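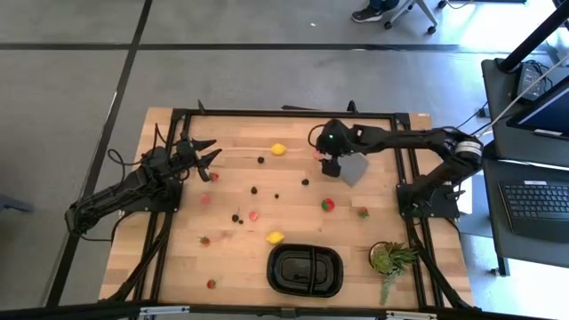 Fruit, tray and plant on the table, before sorting

echeverri_e
Trying to settle how to put fruit out on this table. It's a wooden top with a light butcher-block look and I've got strawberries, blackberries, two lemons and the black oval tray with the two compartments. Strawberries one side and blackberries the other? And where do the lemons go?

leckie42
Strawberries in one half, blackberries in the other, lemons straight on the wood. I'd move the plant to the middle. It's wasted down in the corner.

Tenell
Disagree about the plant. Spiky leaves in the middle of a table where people are reaching for food is a nuisance. Leave it by the tray.

leckie42
It's a succulent, not a cactus. Ours has been in the middle for years.

dranuvent_jo
I'd get the berries off the wood first. Blackberry juice marked our worktop and I had to sand it and oil it again. Is yours oiled or varnished?

echeverri_e
Not sure, it came like that from Amgate. I'll ask them on Wednesday.

Tenell
Wipe it down anyway. And I'd put the lemons in the tray and the berries in a bowl, a glossy tray that shallow will have them rolling about.

echeverri_e
Haven't got a bowl that goes with it. Going with berries in the tray for now, plant stays put.

- Édgar Echeverri

Contact | Copyright Amgate Home Forum | Back to top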